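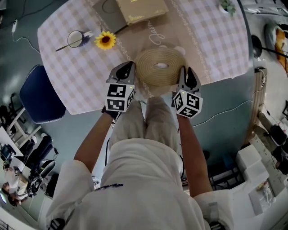
Visit report: Noltport rope works, 4 November 2019

The Noltport works makes three-strand jute and hemp rope in diameters from 6 mm to 31 mm. It opens to outside visitors twice a year, and the next date is in February. I joined the morning group, which was led by Ritva Savolainen, the production manager. The tour covered fiber storage, spinning, laying, finishing and the test room, in that order.

Fiber arrives in pressed bales and is kept in an unheated brick store. Jute takes up moisture readily, and the store is vented on the north side only. Bales are sampled on arrival and again before they are opened. Anything over the works limit goes back on the racks for another week. Savolainen said that wet fiber accounts for most of their rejected yarn, mainly through uneven thickness at the spinning frame.

Before carding, the fiber is softened with an emulsion of oil and water and left to stand under covers. The works changed its oil 2 years ago, after customers complained about the smell of the finished rope. The current oil is lighter in color and needs a longer standing time. The carding room is the dustiest part of the site, and masks are handed out at the door. Ear protection is needed from this point on.

Spinning is done on 9 frames. Seven are of one make and were bought secondhand when another mill closed. The other two carry the Avovex name and run at a higher speed, but they take only the finer yarn. Yarn is wound onto bobbins, which are marked with colored chalk by batch.

The laying floor was the main interest for me. Small sizes are made on closed machines that form the strands and lay the rope in one pass. Sizes above 20 mm are still laid on the walk, a covered lane nearly 100 m long with a traveling carriage on rails. The strands are stretched between the fixed head and the carriage, twisted until they shorten by the set amount, and then closed over a grooved wooden top. We saw one length of 24 mm laid from start to finish. The operator checked the lay with a steel rule at several points and made one correction to the carriage brake.

Finishing consists of singeing off loose hairs over a gas flame, followed by coiling. Short lengths are coiled by hand and tied. Two product lines are sold under separate names: Muli for garden and craft use, Nitetti for the heavier sizes.

Oanh Chu runs the test room. Samples are conditioned overnight, then pulled to failure on a horizontal bed. She broke a 12 mm piece for the group; it parted close to the left splice, so the result was thrown out and the test repeated with a new sample. The second piece failed mid-length.

Parking is on the gravel lot behind the fiber store. The walk is unheated and visitors should wear closed shoes.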